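Setting up your Pritora step counter – Part 2: Stride length

I do this part outdoors, on any flat stretch I can walk without stopping.

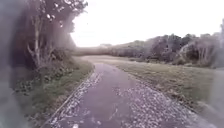
1. Hold the side button until the screen says STRIDE.
2. Walk 300 steps at your normal pace. I always want to speed up here – don't!
3. Press the button again and type in the distance in feet.
4. Wait for the beep before you put it back in your pocket.

Note: If you get Error 13, the battery is low. Charge it and go back to step 1.

Caution: Don't hold the button past the second beep. I did, and it wiped my whole December log (sorry, Farzana).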